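Notebook, sim bench, April

Project: Marty (two-arm tabletop pick and place, simulated)
Team entry for the Rirthorpe student round, Komville chapter

Started at 4:30 once the lab machines were free, finished a bit before 7. Writing this up on the bus so the spelling is what it is.

First job was getting the new table scene to load without the physics blowing up, which ate most of an afternoon last time. The trick (thanks to whoever left the sticky note on the monitor!) is to spawn the table first, let it settle, and only then drop the objects on. If everything comes in on the same tick the small stuff starts inside the tabletop and gets fired across the room like popcorn. I've put the delay in the launch file with a comment, so please don't tidy it away.

Once that was sorted I parked both arms in the ready pose and went through the object list. We've got the frying pan, the funnel, a cup, the teal-handled thing, the gesso box and a fair bit of clutter behind. I like this layout a lot more than the three coloured cubes we started the term with. It looks like somebody's kitchen got mixed up with somebody's art supplies, and that's pretty much what the rules tell us to expect.

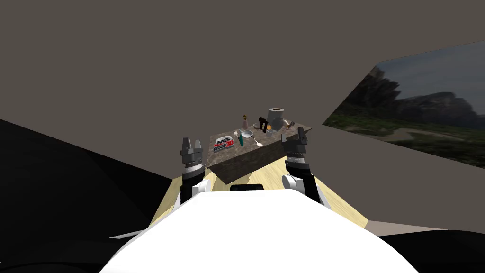 Marty in ready pose, both grippers open, table set 2. Mountains courtesy of the default room.

The plan is still left arm for anything on the left half, right arm for the rest, and no handovers until we can trust the basics. Some notes on that:

- The gesso box should be an easy one for the left arm but it's a low, flat thing, so the fingertips have to come down very close to the tabletop. I've dropped the approach speed for the last bit. Want to see a clean run before I raise it again.
- Pan: go for the handle, not the rim. I know the rim is the bigger target. We tried the rim all last month and the pan just pivots.
- Funnel: still arguing about this one. I'd grab it high up where it's narrower, but the planner keeps picking the fat part near the base and then deciding it can't open wide enough. Fair enough, planner.
- The pink bottle is at the back left and I don't love the reach. Leave it for last.

Then on to the gripper itself. We've been using the same open width for every object, set by me in the first week by squinting at it, and it was past time somebody did it properly. I swapped to the wrist view and swung the arm away from the table so I had a plain bit of wall behind the fingers. So much easier to judge the gap that way — against the table texture I could never tell where a fingertip stopped and the stone started. 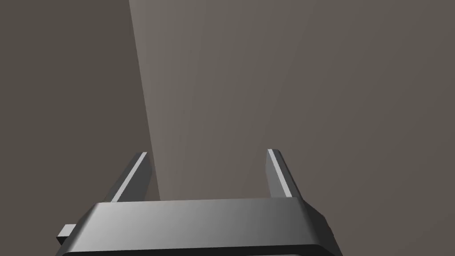 Wrist view, fingers open, nothing in the grip. Reference shot for the width setting.

Worth a look if you're doing anything with the wrist feed, by the way. The inside edges of the fingers come up really bright with the lighting the way it is, and the outer faces stay dark. My little edge-finder script loves that, so I'm using the bright strips as the reference and ignoring the rest of the housing. If you change the lights, tell me, because it'll all need redoing!

Grasp training is queued for overnight, 4,000 steps, on the Flerholm machine. I did try it on the bench computer first and the fan noise was enough to get us complaints from the room next door. Early on I ran 18 short trials just to check the logging and the logs are fine, nothing missing, timestamps in the right order for once.

To do next session:
- check the overnight run before touching anything
- per-object open widths (config is stubbed, values are all still mine from week one)
- ask about the funnel rule, does tipping it over count as a drop?
- shift the teal handle away from the pan a bit and see if the planner stops mixing them up
- bring snacks, it's my turn

Recent entries
Marty: why the pan pivots
Table set 1 retired
Getting an account on Flerholm
Rirthorpe rules, our notes so far
Komville open night, what to bring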